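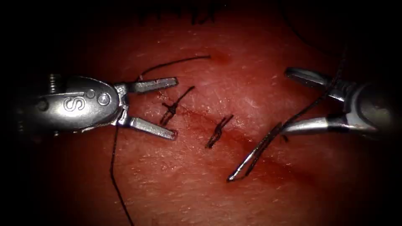
Kadar 606 是一款落地式器械干燥柜，供医院消毒供应中心、手术室附属清洗间、口腔门诊和兽医院使用。柜体外宽 606 毫米，可以放进标准工位，也可以与同系列的清洗槽和包装台并排安装。产品由 Gorberg 制造，Drandamville 仓库发货。

## 用途

器械清洗后，表面、关节和管腔里会留有水分。带水包装会影响灭菌，长时间潮湿存放会让器械长斑、生锈，关节变涩。606 用经过过滤的热风循环干燥，适用于以下物品：

- 手术钳、剪、镊、持针器等金属器械
- 吸引管、穿刺套管及其他管腔类器械
- 呼吸管路、湿化瓶、面罩
- 换药碗、弯盘、器械筐
- 口腔科托盘和印模托盘

本机只做干燥，没有消毒或灭菌功能，不能代替清洗消毒器，也不能代替灭菌器。软式内镜请使用专门的内镜储存干燥柜，不要放入本机。含油的手机类器械应先按其说明书排水、注油，再决定是否需要热风干燥。

## 技术参数

| 项目 | 数值 |
|---|---|
| 外形尺寸（宽×深×高） | 606 × 680 × 1950 mm |
| 净重（不含网架） | 73 kg |
| 额定功率 | 2,380 W |
| 电源 | 220 V，50 Hz，单相，带接地 |
| 温度设定范围 | 40 至 90 ℃，步进 1 ℃ |
| 默认程序时间 | 60 分钟 |
| 时间设定范围 | 5 至 240 分钟 |
| 内胆材料 | 304 不锈钢 |
| 外壳材料 | 冷轧钢板，粉末喷涂 |
| 柜门 | 双层钢化玻璃，右开，可订左开 |
| 网架 | 标配五层，最多八层 |
| 每层承重 | 15 kg，均匀放置 |
| 管腔接口 | 12 个，鲁尔接头和锥形接头各半 |
| 进风过滤 | 初效加高效两级 |
| 排风口直径 | 100 mm |

网架承重指均匀放置时的数值。整筐骨科器械较重，建议放在最下面两层。

## 结构说明

### 风道

风机在柜顶，空气经初效滤网进入，通过加热管和高效过滤器后，从左侧壁的条形孔水平吹出，由右侧壁回风。大部分热风在柜内循环，一部分带着湿气从顶部排风口排出。排风口内有调节挡板，出厂时设在中间位置。湿物较多时可以开大，开大后升温会慢一些，耗电也会增加。

水平送风的好处是每一层都有独立的出风孔，上层的器械筐不会挡住下层。使用时要注意器械筐左侧不要贴死出风壁，至少留出三厘米。很多“第三层总是不干”的反馈，原因都是筐子顶在了出风孔上。

### 管腔接口

十二个接口分成两排，装在柜内后壁。热风由单独的小风机送入，与柜内循环风分开控制，柜内风机停下时管腔风机可以继续工作。不用的接口请盖上随机附带的硅胶帽，否则风会从空接口漏掉，接了管子的那几个风量不够。

接口软管可以拆下清洗。软管内径有 4 毫米和 6 毫米两种，出厂各配六根。更细的管腔可以另订变径接头，订货时请写明器械接口的内径和外径，最好附上器械说明书中有接口尺寸的那一页。

### 柜门和密封

门封是整圈硅胶条，卡槽固定，没有用胶。更换时从右上角开始往外拉，新门封从同一个角压入，接缝留在下边。门上装有磁控开关，开门后加热和风机一起停止，关门后按原程序继续，剩余时间不清零。开门超过十分钟，程序自动结束，需要重新启动。

双层玻璃门的外层在 90 ℃ 运行时会发热，可以触碰，但不宜长时间靠着。门边金属条温度更高，请用把手开关门。

### 控制面板

面板在柜门上方，高度 1,700 毫米左右的人员抬手可以按到。站位较矮的科室可以订带线控面板的型号，面板用支架装在柜体侧面，支架高度可调。

面板上有四个程序键：

1. **器械**：80 ℃，60 分钟
2. **管腔**：75 ℃，90 分钟，管腔风机全速
3. **塑胶**：65 ℃，75 分钟
4. **自定义**：由科室设定，断电后保留

长按任意程序键五秒可以修改该键的温度和时间。修改后的数值会覆盖出厂值，需要恢复时，在设置菜单里选“恢复程序”，这一操作不会清除运行记录。

## 干燥温度怎么选

金属器械通常用 70 至 90 ℃。塑胶类用 65 至 75 ℃。以上只是一般范围，器械厂家说明书给出的温度优先。硅胶管路大多能承受较高温度，但连接处的塑料件不一定能，混放时按耐温最低的那件来设。

装载量对时间的影响比温度大。五层全满、每层两筐时，60 分钟的默认程序适合常规手术器械；有深凹的弯盘、碗类如果口朝上放，底部积水很难吹干，需要翻过来，或者倾斜放置。带棘齿的钳子应打开到第一齿或者完全打开，螺钉关节的剪刀也要张开。器械叠放会互相遮挡，叠在中间的那些往往要多用一倍时间。

进柜之前，用气枪吹一遍管腔和关节，能省下不少时间。没有气枪的科室，可以把器械筐倾斜放在沥水架上几分钟再进柜。

干燥完成后的检查仍由人工进行。擦拭用低纤维絮擦布，关节和锁扣处重点看。发现有水迹就退回柜内，不要直接进入包装。

## 安装要求

柜体后面留 50 毫米，左侧留 20 毫米，右侧可以贴墙。选左开门时，左右要求对调。顶部到天花板至少 300 毫米，用于更换过滤器。过滤器从正面抽出，如果顶部空间不够，拆盖板时会碰到吊顶龙骨。

电源需要单独回路，16 A 插座，不要与清洗机或封口机共用插线板。机器附带的电源线长 2.5 米，从柜顶后部引出，插座装在离地 1,800 毫米以上比较顺手。

排风有两种做法。房间本身通风较好时，可以直接排到室内，夏天室温会上升，八月份前后装机的用户对这一点感受明显。房间小或者同时有两台以上时，建议接 100 毫米铝箔软管排到室外或排风井，软管长度不要超过三米，弯头不要超过两个。管路更长时需要加装辅助风机，请提前联系我们核对。

地面应平整，四个脚可以调节，调节量 25 毫米。柜体放好以后，用水平尺在底层网架上测量，左右前后都调平。柜体不平时，门会自己慢慢打开，这种情况不属于门铰链故障。

双门穿墙式不在本页范围内，请看 Duangkaew 系列。

## 日常维护

每天：

- 用湿布擦拭内胆和门封，不要用含氯消毒剂，含氯制剂会腐蚀不锈钢焊缝
- 清理柜底接水盘
- 查看管腔接口有没有遗漏的硅胶帽

每周：

- 取出初效滤网，清水冲洗，晾干后装回
- 拆下网架擦洗，查看挂钩是否变形

每半年：

- 检查高效过滤器压差，面板显示“F2”时更换
- 用独立温度计核对柜内温度，测点放在第三层中间
- 检查排风软管接头是否松脱

初效滤网没有晾干就装回，湿气会进入高效过滤器，滤材受潮后阻力上升，面板会提前报警。建议每台机器备两片滤网轮换。

高效过滤器不能水洗，也不能用压缩空气反吹。更换时先断电，等加热管冷却三十分钟，松开前盖板的两个手拧螺钉，把旧过滤器平直抽出。新过滤器侧面有箭头，箭头朝下。装好后在菜单中把过滤器计时清零。

## 故障代码

| 代码 | 含义 | 处理 |
|---|---|---|
| E1 | 柜内温度传感器断路 | 停机，联系维修 |
| E2 | 超温保护动作 | 断电冷却，检查风机是否转动，再手动复位 |
| E3 | 循环风机转速异常 | 检查滤网是否堵塞，仍报警则停机 |
| E4 | 管腔风机异常 | 循环干燥仍可使用，管腔程序锁定 |
| E5 | 门开关信号不稳 | 检查门是否关严，门封是否外翻 |
| F1 | 初效滤网需清洗 | 清洗后在菜单清零 |
| F2 | 高效过滤器需更换 | 更换后在菜单清零 |

超温保护的复位按钮在柜顶后部的小孔里，用细棒按下，听到“嗒”一声即可。一周之内动作两次以上，请不要再自行复位。

## 运行记录

控制器保存最近的 500 次运行，每条包括程序名称、设定温度、实际最高温度、开始和结束时间、中途开门次数。记录可以通过面板下方的 USB 口导出，格式为 CSV，用一般表格软件就能打开。选装热敏打印机后，每次程序结束自动打印一条，纸宽 57 毫米。

控制器时钟由纽扣电池供电，电池型号 CR2032，正常可用三年。导出的记录时间不对时，先检查电池。

## 供货内容

- 主机一台
- 网架五层，带挂钩
- 管腔软管十二根，硅胶帽十二个
- 初效滤网两片，其中一片已装在机内
- 高效过滤器一个，已装在机内
- 接水盘一个
- 调节脚扳手一把
- 中英文说明书、合格证、保修卡

器械筐不包含在内。柜内净宽 520 毫米，每层可以横放两个 480 × 250 毫米的标准筐。

## 选配件

| 订货号 | 名称 | 备注 |
|---|---|---|
| 606-11 | 附加网架 | 单层，带挂钩 |
| 606-14 | 呼吸管路挂架 | 占上部三层空间，可挂十根 |
| 606-17 | 变径接头 | 按尺寸订做，五个起订 |
| 606-20 | 热敏打印机 | 出厂安装，后装需更换面板 |
| 606-22 | 侧装线控面板 | 带可调支架 |
| 606-31 | 初效滤网 | 两片一包 |
| 606-32 | 高效过滤器 | 单个包装 |
| 606-40 | 带刹脚轮 | 一套四个，柜体高度增加 70 mm |

装脚轮后，柜体在使用时必须锁住刹车。接了排风软管的机器不建议装脚轮。

## 与旧型号的差别

606 取代了原来的 Kadar 560。外宽增加，内胆深度没有变。网架挂钩改为正面插入，旧网架不能用在新机上。高效过滤器尺寸与 560 相同，库存可以继续用。管腔接口由八个增加到十二个，软管通用。

560 已停产，门封、风机和控制板仍在供应。订 560 的配件时请报机身铭牌上的序列号，早期机器的控制板插头是六针，后期是八针，两种不能互换。

## 常见问题

**能不能过夜运行？**
程序结束后机器自动停止加热，风机再转五分钟降温。器械可以留在柜内，但本机不作为无菌储存柜，第二天包装前仍要检查。

**能不能放布类和纸塑包装？**
不能。棉絮会堵塞回风孔，纸塑包装在热风下会翘起，有碰到侧壁的风险。

**刚装机时有气味正常吗？**
加热管首次通电会有轻微气味。空柜 90 ℃ 运行两小时，其间保持房间通风，之后再放器械。

**两台可以叠放吗？**
不可以，柜顶不承重。

**接口软管发黄还能用吗？**
发黄不影响使用，发硬或者有裂纹时应更换。

## 保修和订货

主机保修两年，加热管和风机保修三年，从验收签字之日算起。滤网、过滤器、门封和软管属于消耗品，不在保修范围。自行改动电源线或者超温保护器的，整机不再保修。

订货时请注明以下几项：开门方向、面板位置、是否安装打印机、排风方式，以及送货地点有无电梯。整机带木箱运输，木箱外宽 760 毫米，普通房门可能进不去，需要在门外拆箱。拆箱后柜体请保持直立，搬运时抓底座，不要抓门把手或者排风口。

标准配置有库存，左开门和线控面板型号需要四周生产时间。

报价和图纸联系人：Daranee Saengthong，Drandamville 仓库设备组，接听时间上午八点半至下午五点。索取安装图时请写明型号“Kadar 606”和开门方向，左开和右开是两张图。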